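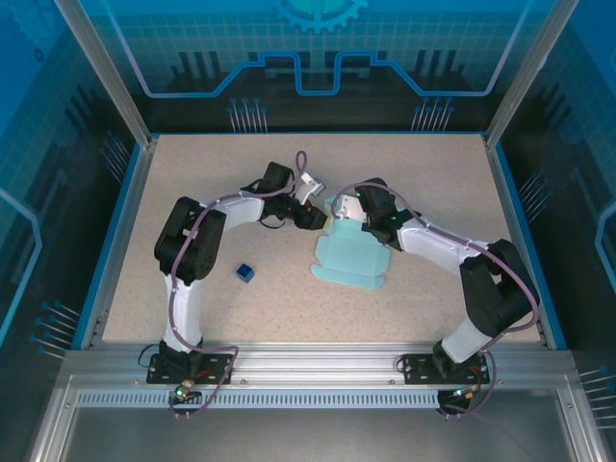

Collision checking between two arms is the subject of this part of the course, and it needs more care than collision checking for one arm against a table. When each arm is planned alone, the other arm is only an obstacle that moves. This works as long as the arms stay on their own sides. It stops working when both grippers must come to the same flat carton blank near the middle of the table, because the free space for one wrist depends on where the other wrist is at the same moment. The planner must then search in the joint space of both arms together.

In the Zarmont exercises we use a planner called Fesow. It takes a start configuration, a goal configuration for each arm, and a list of allowed contacts. Please read the list of allowed contacts carefully before you run anything. Students often forget that touching the carton is a contact too, and the planner then rejects every goal.

Sampling budget. The default is 3,000 samples. In August the group in Brembridge tried a smaller budget and the planner gave back paths with strange elbow movements. Leave the default until exercise 5.

Cables. The collision model has the links, the wrists and the grippers, but it has no cables. For this reason we add a padding of 47 mm to the upper links. It is a simple solution and it makes some good paths forbidden. Magaña's notes, which are in the reading folder, describe a better model with short capsules along the cable.

Closed chain

When both grippers hold the same blank, the two arms and the blank make a closed chain. The two tool poses are no longer independent. If the left one moves and the right one does not follow, the cardboard bends or one side slips. We write the constraint as a fixed transform between the two tool frames and project each sample onto it. 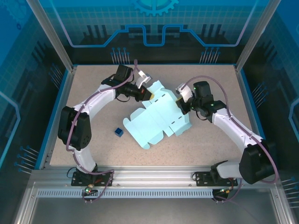
Figure 2. Both arms on one carton blank, with the blank lifted slightly at its two ends.

A rigid transform is of course not fully correct for cardboard, which can fold along its crease lines. For small motions the error is acceptable. For folding we need a different constraint for each crease — this comes in the next part.

The small cube on the table should be entered as a fixed obstacle. Do not attach it to any arm.

To prepare before the lab:
Write the constraint function for the lift and test it in simulation.
Plot the distance between the two wrists over the whole path.
Bring one path that failed and be ready to explain which check rejected it.

Questions about the projection step can be sent to Krum Popescu.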